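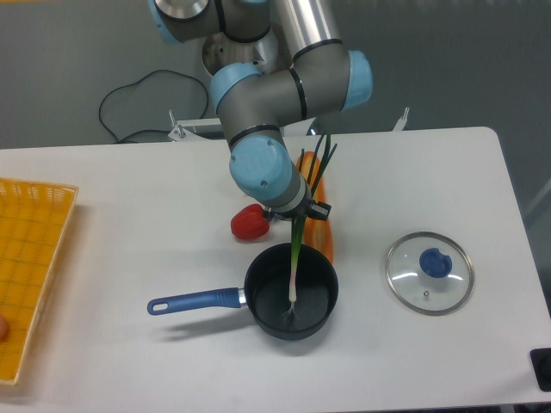
Up at 6, kitchen first. Soup day. Should of started last night but fell asleep on the couch with the radio on.

Everything out on the white table. Carrot, red pepper, the green onion with the roots still on. Black saucepan. That's the whole supper till payday and I don't mind a bit. Chantelle Khumalo swears you can put the roots end back in a glass of water and it grows again. Going to try it. Have 12 jars saved under the sink, may as well use one.

Pantry went like this:
Old flour out. Smelled dusty.
Lentils into the tall jar, label fell off, wrote a new one.
Travier stock cubes, two boxes open at the same time, why do I do that. Put them together.

Phone rang in the middle of it. Weveo again, wanting the meter reading. Read them 3057 and they wanted it a second time, then put me on hold. Stood there with a dish towel over my shoulder for the whole song.

Then back to it. I do like that saucepan, the blue handle with the hole in the end so it can hang. Needs a hook. The one by the stove came out of the wall in January and took a lump of plaster with it. Joubert hardware has them on the corner rack, get a brass one if its under five dollars. Also filler.

Soup idea, so I don't forget:
Pepper and carrot small, plenty of oil, go slow.
Green onion - white part in early, green tops saved for the very end.
Lentils, one cube, water to cover.
Lemon if there is one. (There isn't.) 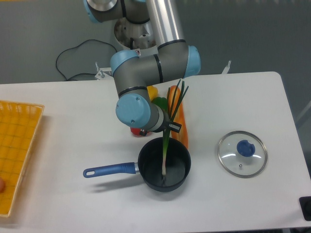 Afternoon

Bus 26 was late so walked. Joubert had the hook but no filler, so now I own a hook and still have a hole. Got lemons. Chose a tin of Adosel polish for the taps, probly silly, it was on the shelf by the register and I was tired.

Mom called. Told her about the pantry, she wanted to know did I wipe the shelfs before putting things back. I did not. Will do the top one tomorrow, the rest can wait.

Rent slip says 226 still owing on the storage unit, pay that before I forget again. Most of whats in there is the old dining chairs and I don't even like them - ask Chantelle if she wants the chairs.

Soup at seven. Bread's in the freezer, take it out NOW.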